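What I Learned Hanging Wallpaper in a Rental

We moved to Clerkton in October, into the downstairs half of a two-family house on a street that slopes toward the river. The rent is fair and the windows are good. The walls were the color of a manila envelope, every one of them, including the inside of the closets.

Our lease says no paint. It does not say anything about wallpaper, so I wrote to the landlord, Aniela Ostrowski, and asked. She wrote back the same evening and said peel-and-stick was fine if it came off clean at the end. I saved that email in two places.

I had never hung wallpaper of any kind. My parents had one papered room, a powder room with brown ducks on it, and it was up when they bought the house and still up when they sold it.

Choosing a pattern took me longer than the hanging did. I went in wanting a plain stripe and came out wanting fruit. Small rooms can take a loud print. You are never far enough back from the wall for it to add up to much, and a door or a window breaks it up anyway. Big rooms are harder. I ordered samples from three places and taped them up in the hall for two weeks. The one I liked best on the screen, a green leaf called Issa, looked gray by the second evening. The hall gets no sun after lunch.

Strawberries on pink were the ones I kept going back to.

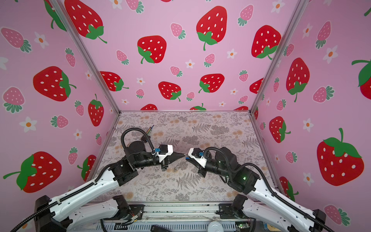
Getting the wall ready

I skipped this the first time and paid for it. The first strip I put up in the hall had a corner hanging loose by breakfast. The wall felt clean to me, but when I wiped it with a white rag the rag came away yellow. It was an old kitchen wall on the other side of the house, and I think years of cooking had worked their way around.

So I washed everything with dish soap and warm water, then plain water, then left it overnight with a fan going. I filled the nail holes and sanded them. Any bump will show. There is one behind the coat hooks that I missed, and I see it every time I hang up my jacket.

I also turned off the breaker and took off the outlet covers. Put the screws back in the plate or tape them to it. I lost one and spent an evening matching it at the hardware store on Hilby Road.

Hanging it

Draw a plumb line. The corners in this house are not straight, and if I had started in a corner and followed it, the pattern would have been leaning by the time I reached the door. I used a string with a washer tied to the end and a soft pencil.

Peel the top foot of backing, stick that much, then work down a little at a time. I use a felt squeegee from the middle outward. If you get a bubble, lift and go again. The paper I bought (Tratetau, the matte one) could be lifted two or three times before the edge started to curl. Another brand I tried as a sample stretched when I pulled it, and a stretched strip will never match its neighbor.

Buy more than the calculator tells you. It doesn't allow much for matching, and with a large repeat you lose a good piece off the top of every strip. I needed one more roll than it said, and I had to wait nine days for it with half a hallway done.

Change the blade often. I went through 20 snap-off segments in the hall alone. A dull one drags and tears, and the tear is always at eye level.

Outside corners are worse than inside ones. I wrapped the paper an inch past and started a fresh strip over it. You can see the overlap if you look for it.

Mixing patterns

I was nervous about this. The hall opens right into the room where I keep my desk, and the desk has a botanical print on it already. What settled it for me was keeping one of the two prints quiet. A gray fern on a light gray ground can sit next to almost anything, even red fruit. A bit of peach or orange in both helps too.

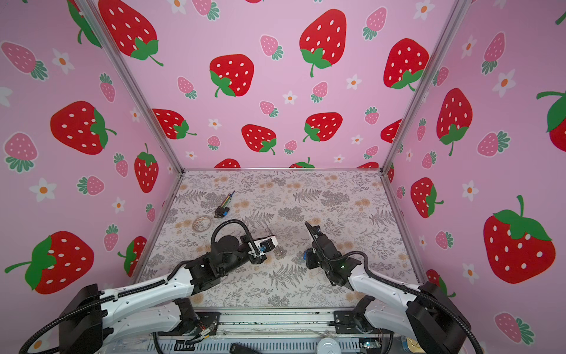
Strawberries on the walls, gray ferns on the table.

I wouldn't add a third. I tried a checked curtain for one weekend and took it down.

What's left

The bathroom is next, and I'm not sure about it. People disagree on whether the adhesive holds up to steam. Our fan is weak and the shower is long on the nights my sister stays. I have a leftover square stuck up behind the door as a test. It has been there since 7 this morning and I'll leave it through the winter before I buy anything.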